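Section 4: Fitting the glazing and print

Applies to all Bunwood wall frames, including the Corkness series.

Before you start, lay a clean towel over a flat bench. Wash and dry your hands. Let the print sit in the room overnight if it has been stored in a garage or shed.

1. Turn the frame face down and bend back the metal tabs with a butter knife.

2. Lift out the backing board and spacer. Keep the spacer -- it goes back in at step 5.

3. Peel the film from both sides of the Plalico acrylic sheet. Start at a corner and pull slowly.

CAUTION: Do not use methylated spirits or ammonia-based window cleaner on acrylic. It will cloud the surface.

4. Wipe the sheet with a damp microfibre cloth and lower it into the rebate. 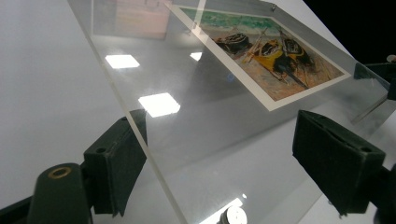

5. Fit the spacer, then place the print face down, centred in the opening. Check for lint from the front before going further.

6. Replace the backing board and press the tabs flat.

NOTE: Paper heavier than 300 gsm may need the thinner backing board, sold separately.

Hang the frame from both D-rings. For brick or plaster walls, see Section 6.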